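List: bench-automation
Date: 2018-11-13
Subject: Re: Two-arm kit from Vitholm, worth the money?

On the Vitholm thread, a reader at Erby wrote:

> We are looking at the Vitholm two-arm kit for a small packing
> cell. Mixed groceries, mostly cartons and bags, out of a holder
> and into a tray. The quote came to 3,269 for the mounting and
> cabling package, arms not included. Has anyone used it on real
> goods? The sales sheet only shows foam cubes. I would also like
> to know how much table it takes up and whether the support
> contract is worth having.

We have had the kit on a table at Handness since August, so I can answer most of this.

Mounting first. The plates are fine. They went down with the supplied bolts, and we have not had to redo either one. The drilling template is printed on thin paper and had stretched by the time it got to us, so measure between holes before you drill. The cable package is the weak part. You get enough length, but no clips and no channel. Plan on buying your own.

Table space depends on how you lay it out. We keep the goods on the far side and the tray where both arms can get to it. Our test set is ordinary shop stock: boxes of cookies, snack bags, a bottle. We have used a wire basket and a two-shelf wire rack as holders.
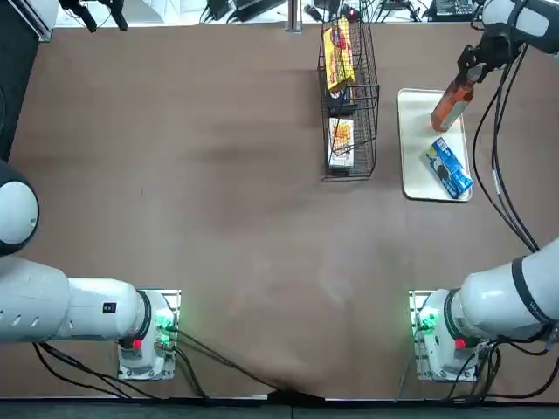
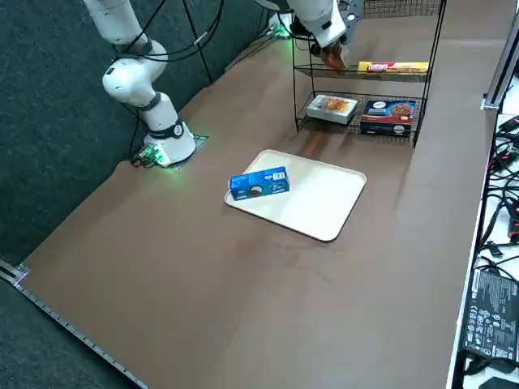 The rack takes more setup time than the basket. The gripper has to come in over the shelf without touching it, and the default approach path in the Vitholm software comes in too low for that. You can change it, but the setting is under the tool menu and the manual does not mention it. Allow an afternoon.

For pick results, our last full run was 91 tries with mixed goods. 6 of them failed. Four were bags that slipped as the fingers closed, and two were boxes set down across the rim of the tray. Cartons are easy. Bottles are okay if you grip at the neck and go slowly. If most of your line is bags, ask for the softer finger pads before you sign anything. They are a separate item and took 51 days to reach us.

On support, we took the first-year contract through Dağdelen, who handle it for our area. They answer email within a day or so and know the hardware well. They were less help with the software and passed two of our questions back to Vitholm, where one is still open. I would take the contract for the first year and look at it again after that.

Two things I would ask them for in writing:

- which software version ships with the kit (ours came one behind)
- whether the finger pads are in the quote

I can send our settings file for the rack if you want it. It is for the current version only, and you would need to enter your own table height before running it.

Handness test bench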